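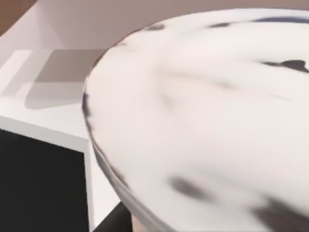 *Rounded white shape with dark markings, blurred.*

Export group, September meeting, kicked off at 10.20 once the kettle had boiled. I had the pen again, so blame me for the spelling.

In the room: Arwel Wogan (chair), Carys Sayce, Eifion Jarman and me, Glenys Kneath. Janaína Cordeiro joined by phone from the Drurnstead depot.

Last month's minutes went through, with one fix from Carys: it was Harries who asked for the longer payment terms, and I'd put Pondetti. Sorry, both!

**Orders.** Eifion went through the overseas figures. We shipped 1,613 cases against 2,457 in the same month last year. Arwel wanted to know how much of that was lost custom and how much was just late. Eifion thinks mostly late, as Pondetti have moved their autumn order back, but he couldn't swear to it and will ring them. I said I'd feel happier with it in writing.

**Customs paperwork.** This took up most of the morning. Janaína has had three loads held up over origin statements, all with the same box filled in wrong, and she's fed up with it (her words were stronger). Jarex will check our forms before they go for £199 a month. Carys was all for it, Arwel less so – he'd sooner we trained two of our own people. We went round the houses a bit and settled on a three-month trial with Jarex, with Carys keeping a note of what they catch.

**Freight.** Harries want to share a lorry with us to Rotterdam. We'd need to fill 20 pallets a fortnight and I can't see us doing it before spring. Left on the table, Arwel to let them know.

**Prices.** Put off again, as Eifion hadn't brought the new list.

**To do**

- Eifion: ring Pondetti, get new dates in writing, bring the price list
- Carys: sign up with Jarex, keep the note
- Janaína: send round a copy of a form that went through cleanly
- Arwel: reply to Harries
- Me: book the bigger room for next time

Finished 12.15.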